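How a Robot Hand Practices Inside a Computer

By the Godoy Science Desk for Young Readers
07/07/2026
20 shares | 2 comments 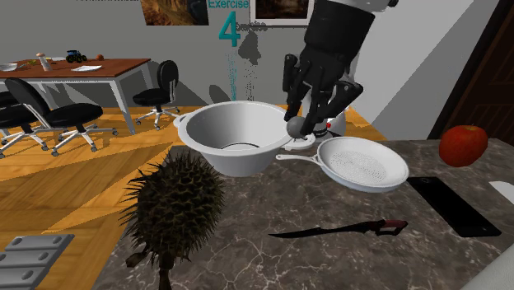

A robot learns to pick things up by trying many times, and a lot of those tries can take place in a simulation. A simulation is a computer program that copies parts of the real world. It has rules for weight, for how hard two surfaces push on each other, and for how easily one slides over another. At the Barkus lab, the program used for hand practice is called Cloteo. The black hand in the Cloteo kitchen has its fingers around a small gray ball, just above the rim of a white bowl. The ball has no real weight. The computer works out what its weight would do.

The lab wanted to know whether a messy counter changes how well a robot learns. They trained two copies of the same control program. A control program is the set of steps that tells each finger joint when to bend.

Copy A practiced with a ball and a bowl on a bare counter. Copy B practiced with other objects nearby, such as a pan, a knife, a phone or an apple. Before each try, the computer moved the objects to new places. Both copies got the same number of practice tries.

Then came the test. Each copy was given 276 new tries on a crowded counter it had not met before. A try counted as a success if the ball ended up in the bowl and stayed there. Copy B succeeded in 78 more tries than Copy A.

The usual mistake for Copy A was bumping something with a finger on the way to the ball. It had never needed to steer around anything.

This result has a limit. Both copies were tested only in the simulation. A real ball can be a little squashed or sticky, and a real finger joint can be slow. The next test, planned for August, will use a real hand named Garetti and the same scoring rule.

Last updated 07/07/2026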